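11月 金曜

食器スタッキングのセル、昼過ぎに停止。停止というか、本人(アーム)はまだやる気だったのを私が止めた。以下、忘れないうちに。

症状。大きい模様入りの鉢を縁でつかんで持ち上げるとき、指の力が設定の上限に張り付いたまま戻らない。ログ上は「把持成功」。成功の定義についてはこの装置と一度じっくり話し合う必要がある。持ち上げた後に鉢が指の間で回り、傾いたまま次の動作へ進もうとする。傾きを検知する処理は入っている。入っているが、把持成功のフラグが立つと見に行かない。書いたのは私です。

経緯。朝の5回は何ともなかった。プラスチックの鉢ばかり選んでいたので当然といえば当然で、陶器に切り替えた途端にこれ。Iyerさんが隣の机から「音が変」と言ったのが最初で、私はファンだと答えた。ファンではなかった。縁に爪先が当たってこつこつ鳴っていた。以後、Iyerさんの耳はセンサー一覧に加えることにする(校正不要、ただし昼休みは無効)。

非常停止を押したのは、もう片方のアームが同じ山に手を出しかけたとき。二本のアームの領域予約はSkatorowの調停プログラムに任せているのだが、片方が「把持中」のまま次へ進まないので、予約が時間切れで解放され、もう片方に順番が回った。時間切れは200ミリ秒。誰がこんな短い値にしたのかと履歴を見たら、Naiduさんが9月に「暫定」と書いて入れていた。暫定という単語で検索すると他にもたくさん出てくるので、それ以上は見ないことにした。

被害。割れた食器はゼロ。人への接触もなし。防護扉は閉まっていて、インターロックは正常。ただし非常停止の後、復帰操作をする前にKotianさんが扉を開けて鉢を支えに行こうとしたので、そこは声を出して止めた。駆動電源が落ちても指は閉じたまま残るし、陶器の鉢はこちらの都合を待たない。手順書には「扉を開ける前に残圧と保持物を確認」とある。残圧のある装置はこのセルには一つもない。前のセルの手順書をそのまま写したらしい。直す。

試したこと。
・力の上限を下げる。鉢が滑る。
・上限を戻す。鉢が回る。
・指先のゴムを新品に替える。少しまし。古いほうは角が丸くなっていて、Alhassanさんに見せたら「消しゴム?」と言われた。
・つかむ位置を縁の外側寄りにずらす。一番効いたが、重ねた山から取るときは隣の縁に当たる。

結局、単体で置いてある鉢と、重なっている鉢とで、同じ把持計画を使っているのがまずい。重なった山が横倒しになると縁の並びが横向きになり、計画側は一枚の厚い縁だと思い込む。厚い縁なら強く握る。筋は通っている。筋が通っていて間違っているのが一番直しにくい。

手首カメラから。
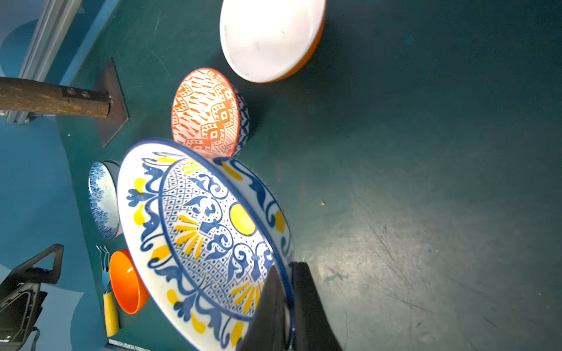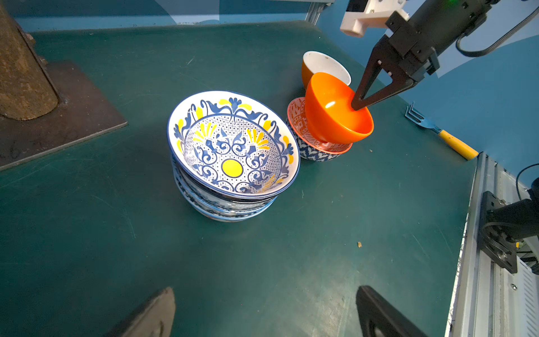
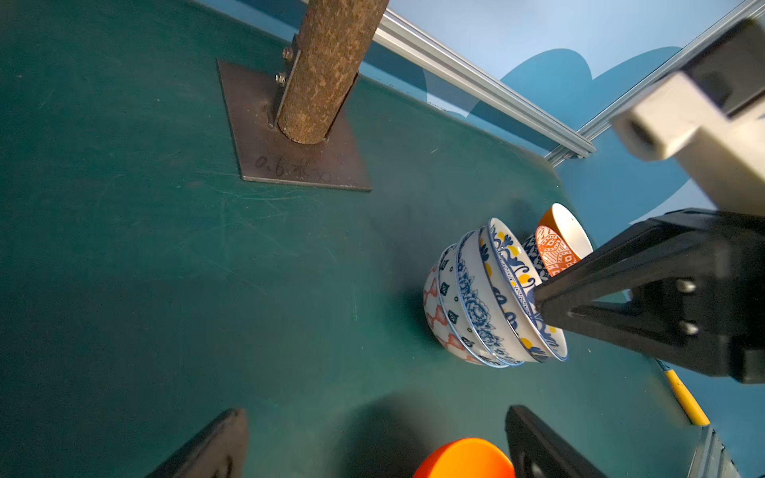 山の縁を一枚ずつ分けて見られるかどうかは、カメラより照明の問題かもしれない。釉薬の照り返しで、距離の値がところどころ抜ける。抜けた画素は前後の値で埋めていて、その埋め方が「なめらか」なので、縁と縁の隙間まできれいに埋めてくれる。親切なことである。埋める処理を切って朝のログを再生したら、穴だらけだが隙間は残った。こちらのほうがずっと正直な点群だと思う。

Chettiarさんに電話で相談。Drultsteadの現場でも以前、重ねた皿で同じことがあったそうで、向こうは力のかかり方の左右差を見て、差が出たら動作を中断するようにしたとのこと。しきい値を聞いたら「試しながら決めた」と言われた。つまりこちらも試しながら決めることになる。コードは送ってくれるらしい。コメントはタミル語かもしれないとのこと。

信頼度の表示についても一言。回った鉢に対して、把持の信頼度は99と出ていた。残りの1が何を心配していたのか知りたい。この数字は指が閉じた瞬間に計算して、その後更新していない。画面の隅に出しっぱなしなので、見学者は感心し、私も今日まで少し感心していた。更新しないなら消す。

決めたこと。
1. 傾き検知は把持成功後も回し続ける。持ち上げ中に傾いたらその場で止まって、人を呼ぶ。自分で置き直そうとしない。
2. 領域予約は時間切れで解放しない。把持中のアームが明示的に手放すまで、相手は待つ。サイクルは遅くなる。Oksanenの担当者には私から言う。
3. 指先ゴムの交換日を装置の横に書く。前回いつ替えたか、誰も答えられなかった。
4. 手順書の「残圧」を削除し、「保持物あり」の場合の扱いを足す。Kotianさんに読んでもらい、分かりにくいところは赤を入れてもらう。
5. 2の変更が入るまで、二本同時の運転は禁止。片腕で回す。

1は今日中に書いた。空運転で確認済み、陶器ではまだ。試験は6回分の記録を取ってから判断する。途中で良さそうに見えても、そこでやめない(先月やめた)。

未解決。Ranariの力センサー、電源投入直後のゼロ点がずれている疑い。朝一番の値と停止後の値が合わない。温まりのせいか、取り付けねじの緩みか。ねじなら締めれば済むのでねじであってほしい。週明けにNaiduさんと見る。トルクレンチは工具棚の二段目、戻っていなければAlhassanさんの机。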